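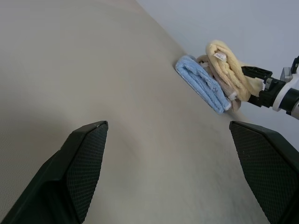
*Folded towels against the wall: light blue in front, pinkish-tan behind it, cream-yellow at the back.*

## Linen room, Storkdale house

Towel sorting at Storkdale, 21 Jul 2025. Monique Bouvier did the folding and Sze-wing Hsueh kept the list. The count came to 285 hand towels and 64 bath towels, plus 28 set aside for rags.

The blue ones go to the upstairs bathrooms. Cream stays on the ground floor, and the pinkish-tan are spares until the next order from Grestton comes in.

Fold in thirds lengthwise, then in half. Stacks go on the shelf by color, folded edge out. Please put the bath mats back in the hall closet.

More pictures will be added when the sheets are done.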